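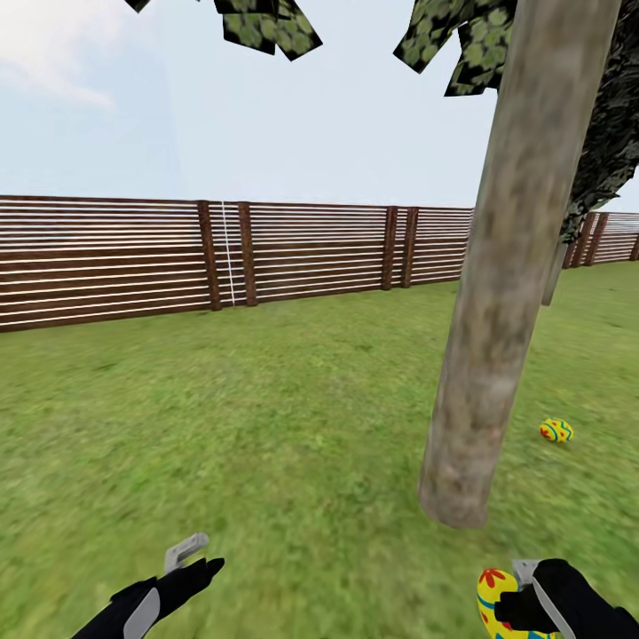

Going by the note left on the bench last night, the right hand was closing late again, the trigger felt fine on the meter, and whoever was on the Bokeo next should leave the grip settings alone until the tracking had been looked at.

October 5, 2024. Bokeo station, yard scene, egg pickup into basket.

Left the grip settings alone as asked. Started with tracking. The Bokeo had been moved along the wall when the new shelving went in, and the floor tape didn't match where the stand was. Put the stand back on the tape and ran the room calibration from scratch. The old calibration file is saved in the station folder with "shelf" in the name, in case somebody wants to compare.

Floor height came out 17 mm lower than the old file. That fits the complaint in the log about having to push down into the lawn to get hold of an egg. With the new file the palm reaches the grass when it should, and an egg lying on its side can be picked up without digging.

Then the late close. Swapped left and right controllers in the Brelora input panel to see if the delay followed the controller or stayed with the hand. It stayed with the right hand. So the controller is off the hook and the trouble is somewhere in the hand profile. Opened both profiles next to each other and found the smoothing on the right set to 2, with the left at the default. I have no record of anyone changing it. Put it back to default, saved, restarted Brelora, and the right hand now closes with the trigger as far as I can feel.

Swapped the controllers back afterward. Check this if anything seems mirrored — the panel shows the old assignment until you close it and open it again.

Basket next. The handle on the wicker basket is thin and the fingers used to pass through it. Ichikawa sent a new basket collision mesh with the last drop and it had been sitting in the downloads folder unused. Loaded it. The rim is much better to grip now. The handle is improved but I would still tell people to take the rim.
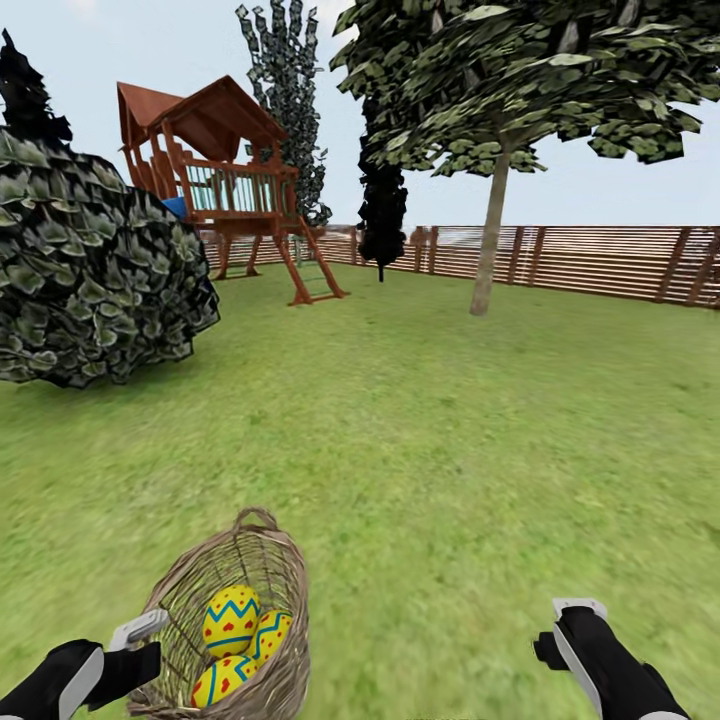
Do the hand profiles have to be loaded again after a Brelora restart? They load by themselves, provided the station was shut down from the menu. If it was killed at the power strip, load both by hand and check smoothing before you start.

Test runs with the new calibration went all right. Picked up with the right, picked up with the left, carried the basket over the lawn and back. One egg stuck to the left fingers after release and had to be shaken off. I think that is contact friction on the egg and has nothing to do with the station. Wrote it up as ticket 216 and attached the run. If it happens to you, add your run to the same ticket, please don't open another.

Frame rate drops when you look up into the leaves of the big tree. Known, and harmless for this task, but it does make the hands feel heavy for a moment, so look down again before you judge the grip. I lost part of the morning to that in February on a different scene.

Cleaning: wiped the controllers and the face pad. The strap on the left controller is fraying where it goes through the slot. There are 2 spares in the Furnance drawer, under the cable ties. Did not change it today. Also blew out the fan on the PC, which was worse than it looked from outside.

Warm-up: let the station sit with tracking on for roughly the time it takes to make coffee. Straight after power-on the hands drift a little and then settle. I have seen people recalibrate during the drift and save a bad file.

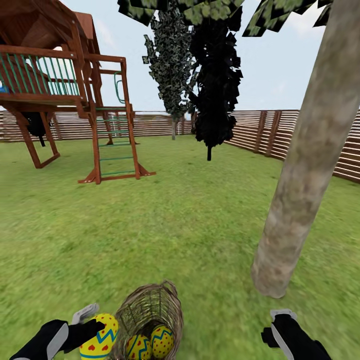 Left-hand pickup check: egg in the left gripper, two in the basket, right hand open.

Still to do:
- change left strap
- mark the stand position with something better than tape
- ask Ichikawa if the handle mesh can be made thicker
- back up both hand profiles to the shared drive, read-only
- find out who touched the smoothing, or at least turn on change logging in Brelora

Old note is still on the bench. I wrote "see notebook" on it.

Recent entries
Bokeo: headset cable replaced, old one kept
Brelora input panel, what each setting does
Furnance drawer contents
Basket slides on slope, yard scene
Room calibration step by step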